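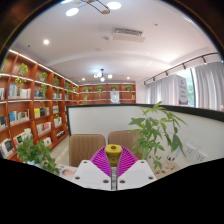
Nadja Lanz

Chapter 4. Seating Nooks in the Reading Room

4.1 Scope

A seating nook is a small group of chairs and a table set apart from the main floor of a reading room. It serves short visits, browsing and quiet reading away from the long desks. This chapter covers the partition, the chairs, the table surface and the plants. Shelving is treated in Chapter 5 and lighting in Chapter 7.

4.2 The partition

A low partition marks the edge of the nook without closing it off. Its height is set by two conditions: a seated reader should be screened from passing traffic, and a standing member of staff should be able to see over it. A white finish with a thin dark cap is common. Wall outlets may be mounted on the partition face. Where they are, furniture is placed so that a cord can reach the table without crossing a walkway.

4.3 Chairs

Rounded backs are preferred where chairs stand side by side. Channel stitching holds the padding in place over long use but collects dust, and the cleaning schedule should allow for it. At the Pamulgate branch, seams were brushed every 2 weeks. Clearance behind an occupied chair should be no less than 60 cm.

4.4 The table surface

Three kinds of object compete for the table: display books, plants and whatever the reader brings. Display books are stacked flat along the partition side, with the front of the table left to the reader. Stacks of unequal height are acceptable. The top cover of each stack should face up and be changed on a fixed cycle. Loose cable is coiled and kept clear of the front edge.

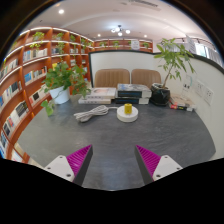
Zanele Mabuza objects that a stack is the worst way to show a book, as readers take the top one and leave the rest alone; she would keep a single title on the table and shelve the others.

The objection has merit where the collection is in demand. It has less where the books are large picture volumes, which do not stand well on narrow shelves.

4.5 Plants

Tall plants may rise past the top of the partition. Trailing plants are placed at the end of the table, where hanging leaves do not reach the books. Pots without drainage are watered sparingly. Cuttings in glass need their water changed, and the vase should stand away from outlets.

Section 4.6 sets out the measuring procedure used in the exercises.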